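Cremilda Evangelista
4/4/23

A long one today, friends, so put the kettle on. Our paper is finally out and I promised a few of you I'd explain it in ordinary words, without the three pages of notation. (1/12)

The question we started with, back in December, was a small one. If you teach a robot arm to pick things up entirely in simulation, how much does the clutter around the target matter? Most of us train on a tidy surface with two or three blocks on it, and then wonder why a real kitchen is such a shock. (2/12)

So we built Varnine, a simulated kitchen generator. You give it a counter and a big bag of household objects, and it lays out a new arrangement each time, checks that nothing is sunk into anything else, and hands it over to the arm. We made 3202 layouts in the end and kept 2177 after the checks. I was rather sad about the ones we lost! (3/12)

The method itself is called Undel, and I'm very fond of it. Before each attempt the policy makes a cheap guess at which objects it could ignore completely. Those are faded out of its input a little at a time during training - gently, over many episodes - so it learns to cope with them being there and also with them being gone. (4/12)

Our first version faded everything at once and was dreadful. The arm would set off very confidently and go straight through whatever it had just decided to ignore. I have a folder of those clips and I still watch them when I need cheering up. (5/12)

What fixed it was splitting the job in two. One part of the network is allowed to forget an object when choosing what to grasp, but the part that plans the path never forgets anything. It sounds so obvious typed out like that, and it took us the whole winter. (6/12)

Results, then. We tested on 1000 layouts the policy had never met. Against the same network trained on tidy counters, Undel did better at every level of clutter, and the gap grew as the counters filled up. On nearly bare counters the two are very close, and we say so plainly in the paper. (7/12)

It does less well with thin things lying flat. Utensils are a misery. The grasp guess is usually fine but the approach angle is poor, and I don't think more layouts will cure it. If anybody has ideas, my messages are open and I mean it. (8/12)

One of the Varnine kitchens, with the arm on its pedestal at the end of the marble and plenty in its way - toaster, paper towels, soap, a lettuce, even a turtle. The yellow-handled utensil lying flat is just the sort of thing I was moaning about in the last post. (9/12)

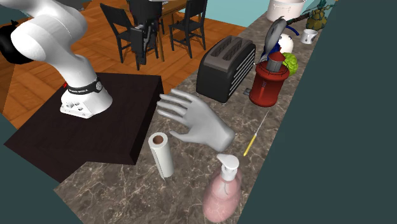 Vol. 12, p. 1000

I do love how odd the groupings get. The generator has no notion of what belongs in a kitchen beyond the bag we gave it, and we left it that way on purpose. A policy that only copes with sensible counters would be no use in my house, I can tell you. (10/12)

Everything so far is simulation, so please don't read it as a claim about real kitchens. The next step is moving Undel over to a physical arm with the Wanyama group, who have been endlessly patient with my emails, and we've begun on the camera calibration for that. (11/12)

The layouts and training code will go up on the Omach page once I've tidied the instructions, which at the moment make sense only to me. Thank you to everyone who read drafts, and especially to those who read the bad ones. Questions very welcome, I'll get to them after supper. (12/12)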